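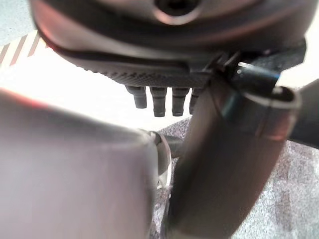 The refit brochure for the workroom at Mastholm says that dark grey gives you "a calm, reflection-free setting", and on the strength of that phrase a lot of furniture is about to be ordered for Valcombe as well. I have my doubts. Grey is a colour, and what bounces light back at you is the finish. Smooth, slightly glossy dark grey still picks up soft reddish-brown and pinkish reflections wherever it curves, while the small matte pegs under the knurled band stay properly dull. Same shade, more or less, and quite different to sit beside for a whole afternoon. If the order form only asks for "dark grey", we could get either.

The supplier, Nerau, has a figure for this. Their surfaces are supposed to cut glare by 91 per cent. I wrote to ask what the comparison was, and got the brochure again. Cut by 91 per cent compared with what, a mirror? Measured where, at what time of day? I would settle for a sample board left by a window until four o'clock in January, when the sun comes in low and everyone at the far desks starts shuffling their chairs.

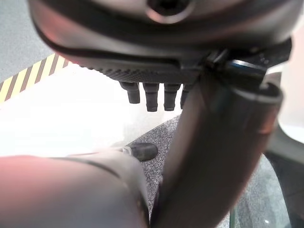

Then there is the money. The Valcombe order is for 30 desk units, and the quote includes an extra charge on each one for the "calm" finish. The plain finish from Li is cheaper and comes with a guarantee of eight years, the same as Nerau's. I have read both guarantees. Neither covers scratches, and neither says a word about glare.

On the clear screens I am told that nothing will be lost, as they let through "100 per cent of the daylight". No clear panel does that. Clear screens also let through the sight of everyone walking past, and they need wiping. 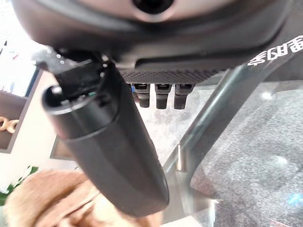
The carpet I will leave alone. Speckled grey hides crumbs and pen marks, and I can't think of a floor that would suit us better, though it was chosen before anyone started using the word calm.

My suggestion is that we hold the Valcombe order until we have had samples of both finishes in the room for a month. If the expensive one is easier on the eyes I will say so in the next issue. Anyone with views on screens, for or against, can leave a note in the newsletter tray by the end of January.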